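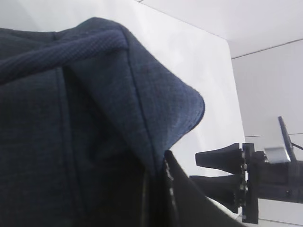 Which fixture count will be used to set the energy baseline for the streetlight conversion?

The group agreed to use the field audit count of 3,421 fixtures. The utility billing list shows 3,460, and the difference is to be settled with the utility before the baseline goes into the annual emissions report.

Sumetby Department of Public Works
Street Lighting Technical Working Group
Minutes of the June meeting

Present: Chair (Public Works engineering); energy and emissions analyst; electrical maintenance supervisor; purchasing officer; GIS coordinator; traffic engineer; representative of the audit contractor, Forkelo; utility account representative (items 1 to 4 only).
Absent: Parks operations.
Quorum was confirmed by the recording clerk.

1. Approval of prior minutes

The minutes of the previous meeting were approved with one correction. Under the item on photocontrols, "three-pin" was changed to "seven-pin" in the description of the receptacle for new fixtures. The action list was unchanged.

2. Changes to the agenda

The discussion of decorative posts at Stevens Square was moved ahead of the purchasing item at the request of the purchasing officer. No new business was added.

3. Field audit results

The Forkelo representative presented the final audit dataset. Each record contains pole location, fixture type, nominal lamp wattage, mounting height, arm length, control type and the pole tag, where a tag could be read. The audit found 3,421 fixtures in service or capable of being returned to service. The utility billing list for the same area carries 3,460.

The GIS coordinator reported on a match of the two lists by pole tag and, where no tag was readable, by distance between mapped points. Most unmatched billing entries fall into one of these groups:
- fixtures removed during road work and never taken off the billing list
- fixtures on private lots, billed to the City under old agreements
- duplicate entries created when a pole was replaced and given a new tag

A smaller group runs the other way. These are fixtures found in the field with no billing entry. The utility account representative asked that both groups be sent in the same file, so that additions and removals can be handled as one account adjustment. The energy and emissions analyst agreed, provided that the file shows each group under its own code.

The traffic engineer asked whether the audit counted lights mounted on signal poles. The Forkelo representative confirmed that they were counted if the light was fed from the street lighting circuit. Lights fed from a signal cabinet were recorded in a separate layer and are outside the total. The traffic engineer asked that the separate layer be kept and delivered with the main dataset.

The maintenance supervisor noted that wattage was read from the decal on the fixture housing. Past repairs have sometimes put in a lamp of a different wattage without a change of decal. The group accepted this as a known source of error. Maintenance work orders will be checked against the dataset for the circuits at Pultavness, where most of the substitutions are believed to have been made.

Action: GIS coordinator to prepare the combined discrepancy file.
Action: Maintenance supervisor to pull lamp replacement work orders for Pultavness.

4. Baseline method for energy use and emissions

Nearly all of the existing fixtures are unmetered. Billed energy is calculated from a tariff wattage, which includes ballast losses, multiplied by a fixed schedule of burn hours. The analyst presented two ways to set the baseline.

Method A takes billed energy directly from the utility statements. It is simple and can be traced to an invoice, but it carries all errors in the billing list into the baseline.

Method B takes the audited fixtures, assigns each one the tariff wattage for its type, and applies the same burn hours used by the utility. It removes the effect of the billing errors. It also allows results to be broken down by circuit.

The analyst recommended Method B for the baseline, with Method A shown beside it as a check. Savings claimed after conversion would be calculated on Method B only. If savings were measured from the billing list, the removal of billing errors would appear as a reduction in energy use when no physical change had taken place.

The utility account representative said the burn hour schedule is set by tariff and will stay the same for LED fixtures unless the City adopts dimming. Dimmed fixtures would need either a meter or an approved adjusted schedule. The application for an adjusted schedule has to include the dimming profile and a description of how the profile is locked.

On emission factors, the analyst proposed using the utility's published factor for the reporting year, and holding it constant when conversion savings are reported over more than one year. Changes in the grid factor would be listed on a separate line. The chair asked that both the fixed-factor and current-factor results be kept in the workbook. The analyst agreed.

Day burners were discussed briefly. A light with a failed photocontrol runs day and night, but under the tariff it is billed for the normal schedule. The group decided to leave day burners out of the baseline and to note this in the method statement.

Motion to adopt Method B for the baseline, using the audited count. Moved by the analyst, seconded by the traffic engineer. Carried without objection.

Action: Analyst to draft the method statement and send it to the group for comment.

The utility account representative left the meeting at this point.

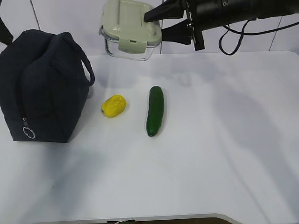

Dark navy bag with carrying handle and a small yellow item, white tabletop.

5. Decorative posts, Stevens Square

The posts at Stevens Square carry globe fixtures that send a large share of their light upward. Two options were reviewed: a retrofit kit that fits inside the existing globe, and full replacement of the fixture with a shielded type.

The maintenance supervisor reported that the retrofit kit was tried on one post. Installation was simple, but the driver sits in the base of the globe and there is little air space around it. The supervisor is concerned about driver life in summer. The kit also does little to reduce upward light, as the globe itself spreads it.

Full replacement costs more per post and will change the look of the square. The traffic engineer said the existing spacing is close enough that a shielded fixture would meet the sidewalk lighting level. A lighting calculation is needed to confirm this at the corners, where trees block one post on each side.

The group deferred a decision until the calculation is available. The chair asked that the calculation use the tree canopy in full leaf.

Action: Traffic engineer to complete the lighting calculation for both options.

6. Phasing and purchasing

The purchasing officer presented the draft bid schedule. Phase one covers 2,000 cobrahead fixtures on collector and local streets. The remaining cobraheads, the post-top fixtures and Stevens Square would follow in later phases. Quantities in the later phases will be left open in the bid form until the discrepancy file has been settled.

The following technical requirements were agreed for phase one:
- warm white color temperature, with no alternate accepted
- seven-pin receptacle and dimmable driver on every fixture, whether or not a control node is installed
- external label showing actual input wattage, readable from the ground
- surge protection as a replaceable part, separate from the driver
- photometric files supplied with the bid for each fixture type and distribution

The maintenance supervisor asked for a field-adjustable output switch, so that fewer types need to be held in stock. The analyst objected that an adjustable fixture makes the installed wattage uncertain, which is the same problem found with the present decals. After discussion it was agreed that adjustable fixtures may be offered if the output is set at the factory, the label matches the setting, and any later change is entered in the asset system before the work order can be closed.

The purchasing officer asked how spare fixtures should be treated. Spares will be a separate line in the bid and will be excluded from the energy calculation until installed.

Disposal was discussed. High-pressure sodium lamps contain mercury and must be handled by a licensed recycler. The contractor will be required to return recycling receipts by lamp count. The count of lamps recycled will be compared with the count of fixtures removed, by circuit.

Action: Purchasing officer to revise the bid form and technical section.

7. Circuit condition

The maintenance supervisor reported insulation test results for the underground circuits. Nine circuits gave readings below the acceptance level. All of them are direct-buried cable without conduit. LED fixtures can be installed on these circuits, but the supervisor advised against it until repairs are made, as leakage faults are likely to shorten driver life and could affect the fixture warranty.

The chair asked whether the repairs could be charged to the conversion budget. The purchasing officer stated that the funding terms cover fixtures, controls and labor for installation. Cable replacement would have to come from the maintenance budget or a separate request. The supervisor will rank the circuits by fault history. Fixtures on the affected circuits will be placed in the last phase for now.

Action: Maintenance supervisor to provide a ranked list of circuits with cable lengths.
Action: GIS coordinator to flag affected fixtures in the dataset.

8. Public comment

One written comment was received, asking that shields be fitted on lights facing bedroom windows. The comment was referred to the traffic engineer. House-side shields will be priced as an optional item in the bid.

9. Adjournment

There being no further business, the meeting was adjourned. The discrepancy file and the draft method statement are to be circulated before the next meeting.

Minutes prepared by the recording clerk. Subject to approval.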